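Nestico @ Plolano
11/25/20

1/ Swapping the wall control panel in the hallway this week. Notes as I go, mostly for my own records. The old one was a Sachdeva two-wire unit, in place when we bought the house.

2/ Isolate at the switchboard first, then test at the wall. A blank display proves nothing. Mine stays lit for 11 seconds on residual charge.

3/ The old backplate left a bigger footprint than the new one covers. Filled, sanded to 240 grit, two coats of off-white. The colour match is fair in daylight and poor under the hall light.

4/ Mounting height is 1000 mm to the bottom edge. The Cikville manual says higher. I followed the existing cable entry, as I was not going to chase out plaster for a number in a manual.

5/ Supply to the panel is 24 V DC. Check polarity before you land the wires. The terminals are labelled on the rear moulding in grey on grey, so bring a torch.

6/ Screws: use the short ones. The long pair in the bag is for stud fixing and will bottom out in a standard wall plug - you then get a panel that rocks on its left corner.

7/ Installer menu: hold the two lower keys, enter 3037, wait for the second beep. Set the time, the sensor offset and the screen timeout. Leave the rest at default.

8/ Sensor offset needs a day to settle. In July the old one read two degrees low all month, which I put down to the draught from the door. Foam behind the cable entry fixed most of it.

9/ The shelf under the panel is a separate problem. It collects bags, leads and whatever came out of somebody's pocket. Anything stacked high there blocks air to the sensor, so I am keeping the pile low until there are hooks on the other wall.

10/ Next job is the door frame. The gloss brown needs a light sand and one more coat, and I still have half a tin.

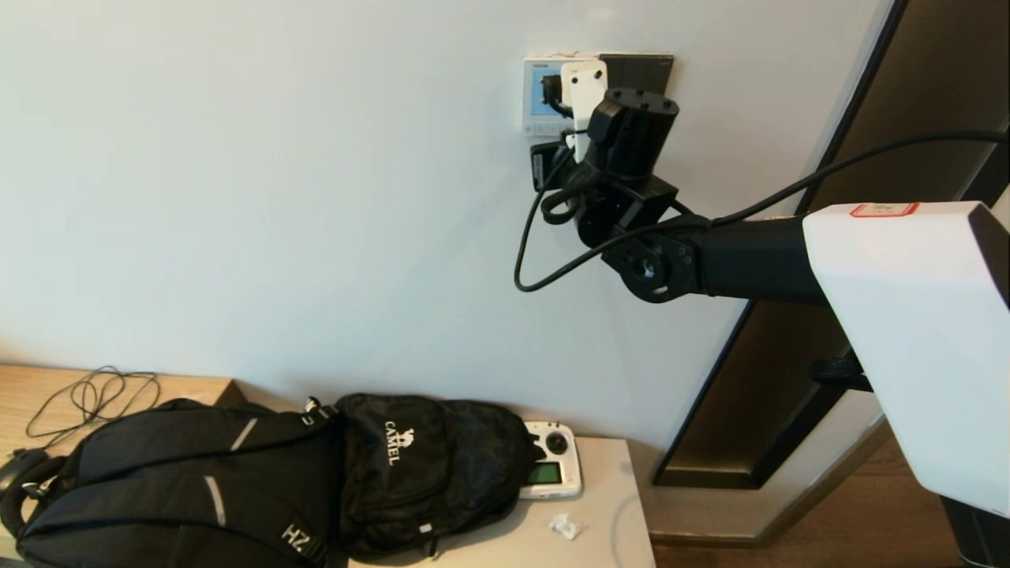
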